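3. Materials and Setup

3.1 Items

The study looked at how people hang and store small soft accessories that have no fixed shape: bows, sashes, scarves and ties with a loop or strap. We chose these because earlier work on household tidying has mostly dealt with folded clothing, such as towels and shirts, and has left out the things that end up on hooks and stands. A bow is a useful case. It has a gathered middle that holds its form fairly well and loose parts that don't, and people disagree about which of these to hold when they put it away.

The full set had 10 items. Eight were lent by Mellusa, a costume rental shop in Bement, and had been in regular use for at least one season. The other two were bought new so that we could compare worn and unworn fabric. All items were steamed in August, before the first session, and were not steamed again. Creases that built up during the study were left in place and noted on the item sheet.

3.2 Stand and table

Items were hung on a white stand with a thin upright rod and a round base. The base is an open ring joined to the foot of the rod by three spokes. It lies flat, and the space between the spokes lets the foam underneath show through, which made small shifts of the stand easy to mark. We tried a heavier stand in the pilot, but participants leaned on it while they straightened the fabric, and this hid differences in how much force they used.

The table was covered in white foam. Hard surfaces let the base slide when a strap was pulled sideways, and two of our pilot participants stopped hanging the item to hold the stand still. The foam was not replaced between sessions, so it carries scuffs and small specks from use. We checked whether these marks affected where people put the stand down and found no pattern.

Sessions took place in the shared workroom of the Jutach building, with the desks, shelving and cabinets left where they normally are. Figure 2 shows a dark maroon bow-shaped piece hanging by its strap beside the rod.

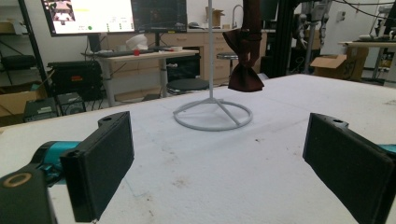 Figure 2. Stand on the foam-covered table with a dark maroon item hung by its strap.

3.3 Procedure

Each participant hung every item once, in random order, and then took each one down and laid it on the foam. No time limit was set. Participants were told only to leave the item "the way you would want to find it." Nearly 50 trials were recorded per item. A trial ended when the participant stepped back from the table.

Torunn Sandberg and Bethel Degefa coded the trials separately, using the hanging categories proposed by Mikuš with one addition for straps that had twisted. Where the two coders disagreed, they went through the trial together and agreed on a single code. Most disagreements concerned whether a loose end had been arranged on purpose or had simply fallen that way.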